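Skekov Kit de Captação – gravação de tarefas domésticas em primeira pessoa
Fabricante: Fivevero
Ref. 106-B
Disponibilidade: em stock, envio a partir do armazém de Aveiro
Atualizado a 9 de junho de 2020

Kit completo para quem treina robôs de serviço e precisa de imagens de mãos a trabalhar em casas a sério. Suporte de cabeça, câmara, bateria de bolso, cabo, software de etiquetagem. Tira-se da caixa e grava-se.

O que vem na caixa
Suporte de cabeça ajustável, com fita de substituição
Câmara grande angular, inclinação regulável para a bancada
Bateria de bolso
Cabo espiral de 149 cm
Cartão de memória já formatado
Licença Skinner (um posto, 12 meses)
Guia rápido em português e inglês

Características
Peso na cabeça: 149 g sem cabo
Gravação: 30 imagens por segundo
Autonomia: 106 minutos em gravação contínua
Preço: 640 € + IVA
Garantia: dois anos, fita excluida

Software Skinner
Corta a sessão em tarefas curtas e propõe etiqueta para cada mão – esquerda apoia, direita limpa, e por aí fora. Corrige-se à mão o que vier errado. Exporta para os formatos habituais. Só Windows e Linux, versão Mac ainda sem data.

A nova versão, de abril, trata melhor a luz forte de janela. Reflexos em bancadas claras ainda dão trabalho, convém rever esses trechos um a um.

Nota de quem usa
"Montámos tudo numa manhã. A fita aperta um bocado ao fim de uma hora, de resto nada a apontar. O software poupou-nos muita etiquetagem manual." – Tetteh Amissah, Skavgate

Tarefas incluídas no guião base
Limpar bancada, dobrar panos, arrumar loiça, pôr a mesa, encher e esvaziar gavetas. Guiões por medida a pedido, orçamento em separado.

Limpeza de bancada, vista da câmara de cabeça: lenço branco dobrado sob a mão direita, esquerda pousada no tampo, máquina de café ao fundo.

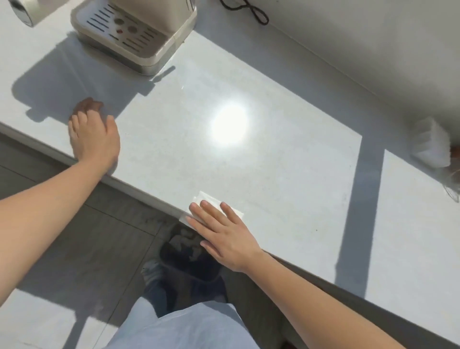

O kit serve para pessoas que usam óculos?
Serve para a maioria das armações. O suporte assenta na testa, acima das hastes, e a fita passa por trás sem as prender. Com armações muito altas pode ser preciso subir o suporte um dedo e voltar a acertar a inclinaçao da câmara.

Encomendas e prazos
Um a três kits, envio em dois dias úteis. Acima disso, pedir prazo. Devolução até 30 dias, caixa completa, cartão incluído. Aluguer ao mês só para universidades – perguntar condições.

Acessórios
Segunda bateria
Fita larga acolchoada
Mala rígida (esgotada, repõe em breve)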